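How does a car wake up?

When I was little, I thought a car key worked like a light switch. Turn it, and the whole car just came on! I was half right. Turning the key (or pushing the button) only wakes up a small helper called the starter motor.

The helper gets its power from the battery, and it has one job – to give the big engine a good hard push. Picture a friend shoving your swing so you can get going. Once you're swinging, your friend can step back.

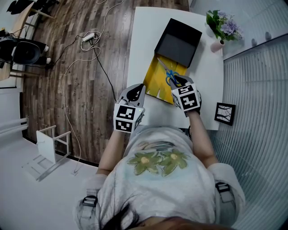

Reading time: 2 minutes

So what does it push? There's a large wheel on the engine with teeth all around its edge. The starter has a tiny gear with teeth too, and it pops out, grabs the big wheel and spins it. Rrr-rrr-rrr! You've heard that noise, I bet.

Then the fuel starts burning inside the engine, and the little gear hops back out of the way.

My old car needs 3 tries on a January morning. Cold batteries get sleepy – I know how they feel.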